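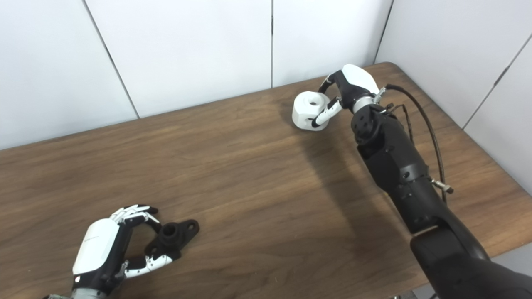
A wood-grain tabletop with a rounded corner, pushed up close to a white panelled wall.

My mother's kitchen table came into the house through the dining room window. The movers had tried the front door, then the side door, and then stood on the porch for a good long while drinking the coffee she'd brought them, until one of them noticed that the window sash lifted out. It has never left the house since, and I suspect that whoever buys the place one day will find it written into the sale.

I've been thinking about tables a great deal this November, mostly because I have finally had to buy one. For years I got by with a folding card table and a cloth long enough to hide the legs (you would be surprised how many dinner guests a card table can bear if you keep the turkey on the counter). But the hinge went on a Friday, halfway through the soup, and that was the end of it. So I went shopping, and because I can't do anything without turning it into a project, I ended up reading and asking and wandering through showrooms for weeks on end.

The first thing I learned is that people have very strong feelings about corners. I had never given them a moment's thought. Then I spent an afternoon at Boychuk, the old furniture barn out past the grain elevator, where they will sell you a square corner, a clipped corner or a rounded one, and where every customer I spoke to had a bruise or a grandchild to account for their preference. Square corners look smart and let you push two tables together at Christmas. Rounded ones forgive you when you come around them too quickly with a laundry hamper on your hip. I have a narrow kitchen and a habit of hurrying, so you can guess which way I was leaning by the time I got back to the car.

Then there's the colour. When I was growing up everything was dark, the kind of brown that showed every speck of flour, and you wiped it down after every meal whether it needed it or not. Later came the pale years, when every kitchen in my neighbourhood seemed to turn the shade of a digestive biscuit. Now the middle browns are back, with plenty of streak and figure in the grain, and I must say I'm glad to see them! A busy grain is a kind thing in a family house. It takes in a pen mark or a ring from a mug and you'd have to get down with your glasses on to find it.

I did look at the fancier end of things. Soleo has a lovely showroom downtown, all soft lamps and bowls of lemons, and there was an extending table in there that I circled like a cat. The price was $3484. I asked the young woman whether that included the chairs, and she was very nice about it. The Satarberg range, which you order from a catalogue and put together yourself, is a good deal gentler on the purse, though my neighbour's arrived with the instructions for a bookcase and it was a week and a half before she could sit down to anything.

What struck me, going from shop to shop, was how seldom anyone asked what I did at a table besides eat. I eat at mine for perhaps an hour a day. The rest of the time it's where I open the mail, cut out patterns, sort buttons, wrap parcels, ice cakes and have long conversations on the telephone while drawing boxes on the back of the gas bill. My father did his taxes at ours, and we tiptoed past for days. My sister learned to read at it and, some years later, told us all at it that she was moving to Halifax.

If you are shopping yourself, do take a chair with you, or at least the measurement of one. Sit down properly, elbows and all. Lean on the far end and see whether the near end has anything to say about it. I tried 31 tables in all, and more than one of them rocked on a perfectly level floor.

In the end I bought mine second-hand, from a couple who were moving into a smaller apartment and had bought it new in 2000. It's a Fasitz, which I'd never heard of, with a round-cornered top and 3 leaves that live behind the coats in my hall closet. There's a scorch by one end where somebody once set down a casserole without a trivet. They offered to take a bit off the price on account of it, and I let them, but I'd have paid in full.

It came in by the front door with an inch to spare on either side. My mother has been over twice to inspect it. She says it's a touch low, and she's already asked what I'm planning to serve at Easter.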